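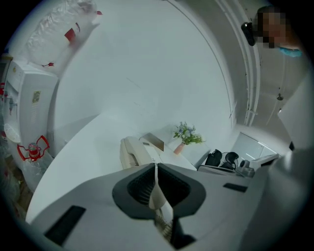
Inventory

The closure order for the Darport office ran to 54 pages, and the reception desk was covered on page 31. The desk was white, curved, and fixed to the floor. It would stay with the building. Everything on it had to be listed, given a number, and assigned to one of three destinations: Eston, Nollden, or disposal.

The clerk started with the telephone. It was beige and corded, and the form had a line for it. Item 153, telephone, desk. Condition: working. To fill in that box, the clerk lifted the handset and listened. There was a dial tone. Under it, very low, a woman was reading out tide heights.

The clerk hung up, waited ten seconds as the test procedure required, and lifted the handset again. Dial tone, tide heights. The station was Menon, where the harbor had been filled in and paved before the clerk was born. High water, 0412. Low water, 1026.

The form had two choices, working and not working. The clerk wrote "working" and went on.

Headphones, black, coiled cable: Nollden. Pouch, black: Nollden, with the headphones. Vase, pink, small. Flowers were classed as perishable and did not get a number, so the vase was listed and the flowers were left standing in it. The water dispenser belonged to a rental firm and was covered by a separate sheet. The sheet asked for the text of the sticker on the front panel. The clerk copied it out twice, the first copy having a mistake in it.

At 1026 by the wall clock the carpet along the glass door was dark to a width of one hand. The clerk pressed a thumb to it, then smelled the thumb. Salt. The dispenser was on the other side of the room, and its drip tray was dry.

There was a line for floor coverings on page 33. Condition: damp.

The line to Eston was over 600 kilometers long and had been cut off the previous October. The clerk knew this from page 12, which listed the disconnected services, and turned back to check. The desk telephone was among them. Date of disconnection, reference number, signature.

The clerk crossed out "working," put initials beside the change, and lifted the handset a third time to be sure of the correction. The woman had reached the evening figures. High water, 1638. She gave the height in millimeters above the floor – 800 – and asked for the figure to be read back.

The clerk read it back.

"Correct," the woman said, and went on to the next day.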